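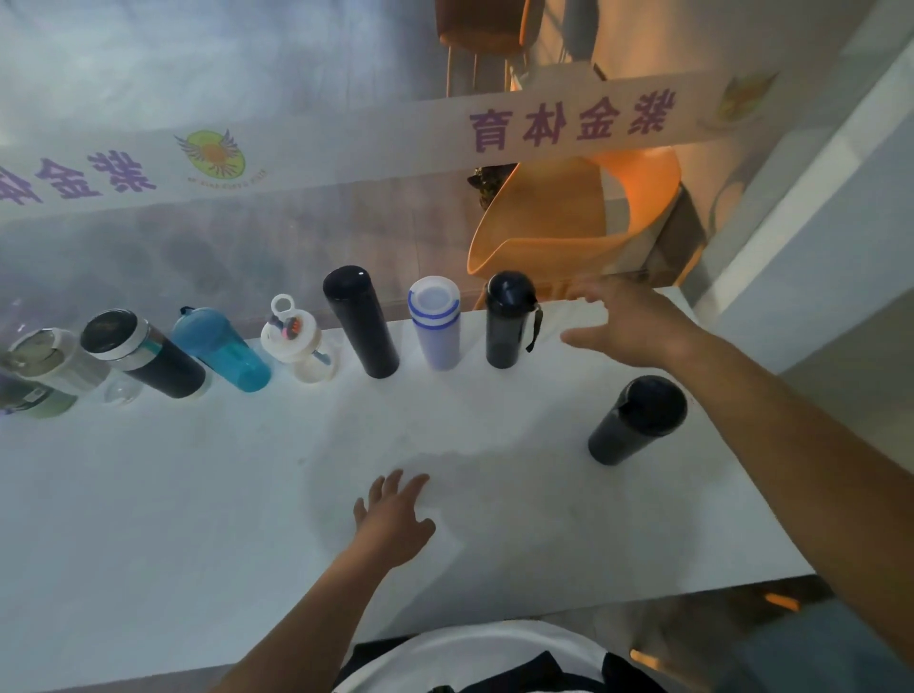
Wirkthorpe Workshop, Tabletop Manipulation Group

Notebook, March 14, 2021

Bottle day again, and a long one, but I'm going home in a good mood. The plan Theda Seidel and I settled on was simple enough: bottles and tumblers along the far side of the white table, one piece set apart nearer the person, and every take is one reach for the piece that stands alone. Left hand stays flat on the table the whole time. I was strict about the left hand because in the older Vellberg takes it wanders all over the place, and the model picked up the wandering quite faithfully, bless it.

Target for the set is 400 takes, 100 for each of four target pieces. We finished the black tumbler with the sip spout and got partway into the blue shaker bottle before we called it. I had wanted to start with something easier, but Theda argued for the matte black one first while we were both fresh, and she was right. The open hand coming in over the table, fingers already curved, is just the part we were short of. In the old data the interesting bit always seems to begin when the fingers are closed on something, and then we wonder why the policy arrives at the bottle like it's swatting a fly.

A few things I want to remember before they slide out of my head. The tall black thermos and the black tumbler are both matte and dark, so please write the target name in the log for every single take, even when it feels silly. The children's bottle with the loop handle should get its own label. I've been filing it under plain "bottle," but people will want to pick it up by the loop and that's a different grasp altogether. And the little clear glass one needs a separate check in the masks — I don't trust our segmentation on anything see-through, and I'd like to be pleasantly surprised for once.

Till Hinrichs asked whether we should shuffle the row between takes. My feeling is every 5 takes is plenty, otherwise we spend the day moving bottles and get cranky with each other. He'd like every take. We agreed to try it his way for one block of the lavender bottle with the blue stripes and compare, which seems fair, and I promised not to sulk if he wins.

Still to do: copy today's takes to the Londetti drive, throw out the ones where I bumped the table (my fault, sorry Theda), finish the shaker bottle, and ask Till if the first 200 can go into training now or if he'd sooner wait for the full set in May.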